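Stekbridge Tischregeln — LIESMICH

Stand: April, Regelwerk Version 7

Hallo und willkommen in diesem Ordner! Hier liegen die simulierten Tischszenen aus dem Projekt Stekbridge, 1120 Episoden insgesamt, und dazu die Regeln, nach denen ich sie aufgebaut, benannt und aussortiert habe. Die Regeln sind mir wichtiger als die Daten, ganz ehrlich. Daten kann man neu rendern, aber wenn drei Leute drei verschiedene Vorstellungen davon haben, was eine gültige Episode ist, dann wird es zäh.

Angefangen hat das Ganze als Textdatei für mich selbst. Dann wollte die Gruppe von Tumel mitmachen, und plötzlich musste ich erklären, warum bei mir ein Griff am Pfannenstiel anders gezählt wird als ein Griff am Rand. Seitdem schreibe ich es ordentlich auf (na ja, halbwegs).

Was in eine Szene darf

Der Arm steht fest auf seinem Sockel, direkt an der Tischecke. Den Sockel bitte nie verschieben, auch nicht »nur ein bisschen«, sonst stimmen die Arbeitsraumgrenzen in der Konfiguration nicht mehr. Auf den Tisch kommen Gegenstände mit unterschiedlicher Form: etwas Rundes mit Stiel, etwas Langes und Flaches, etwas Dünnes wie ein Stift, dazu gern ein schlichter Block. Wer eigene Modelle einbaut, trägt sie vorher in objekte.txt ein, mit Masse und Reibwert. Fehlt der Reibwert, bricht der Prüflauf ab. Das ist Absicht!

Möbel drumherum sind erlaubt und sogar erwünscht. Stühle am Tisch zählen als feste Hindernisse und gehören in die Kollisionsprüfung, auch die auf der anderen Tischseite. Das Sofa im Hintergrund zählt nur als Kulisse, dafür muss man nichts eintragen.

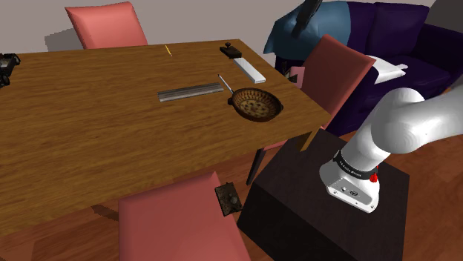 Muss ein Stuhl, der nah an der Tischkante steht, auch dann als Hindernis eingetragen werden, wenn der Arm ihn im geplanten Ablauf gar nicht erreicht?

Jeder Stuhl am Tisch wird eingetragen, egal wie der Ablauf geplant ist. Die Planung ändert sich ständig, die Hindernisliste soll stabil bleiben, und der Prüflauf vergleicht sie bei jedem Export mit der Szene.

Regeln für die Bewegung

Zwischen Armgliedern und allem, was als Hindernis eingetragen ist, bleiben mindestens 33 Millimeter Abstand. Gemessen wird an der Kollisionshülle, die optische Oberfläche spielt dabei keine Rolle. Der Wert stammt aus unseren eigenen Probeläufen und ersetzt keine Norm — wer die Abläufe auf einen echten Arm übertragen will, braucht eine richtige Risikobeurteilung für die eigene Anlage. Bitte, bitte nicht einfach unsere Zahl abschreiben und loslegen.

Gegenstände mit Stiel werden am Stiel gegriffen, solange der Stiel frei liegt. Flache, lange Teile nimmt man in der Mitte. Wenn etwas über die Kante zu rutschen droht, wird die Episode abgebrochen und mit dem Status »kante« gespeichert. Abgebrochene Episoden bleiben im Datensatz! Ich habe sie am Anfang gelöscht und mich später furchtbar darüber geärgert.

Prüfung und Etiketten

Jede Episode wird von 2 Personen unabhängig angeschaut. Sind sie sich uneinig, gilt der strengere Status, und der Grund kommt in die Spalte bemerkung. Ganze Sätze sind nicht nötig, »Griff zu spät« reicht völlig. Leere Bemerkungen bei uneinigen Urteilen schicke ich zurück.

Die Etiketten selbst stehen in status.txt. Neue bitte erst vorschlagen und dann benutzen, wir hatten schon mal »ok«, »OK« und »okay« nebeneinander, und das Aufräumen hat mir einen ganzen Nachmittag geklaut.

Bekannte Macken

Der Export mit Kanine schreibt Winkel in Grad, unser Prüfskript erwartet Bogenmaß. Schalter --grad setzen, dann passt es. Dünne Gegenstände zittern manchmal, wenn die Schrittweite zu groß ist; das Zittern gilt nicht als Bewegung des Objekts und wird beim Auswerten herausgefiltert. Die Stoyanova-Variante der Hindernisliste (altes Format, mit Semikolon) wird noch gelesen, aber nicht mehr geschrieben.

Änderungswünsche am liebsten als Eintrag in wuensche.txt, mit Nummer der betroffenen Episode.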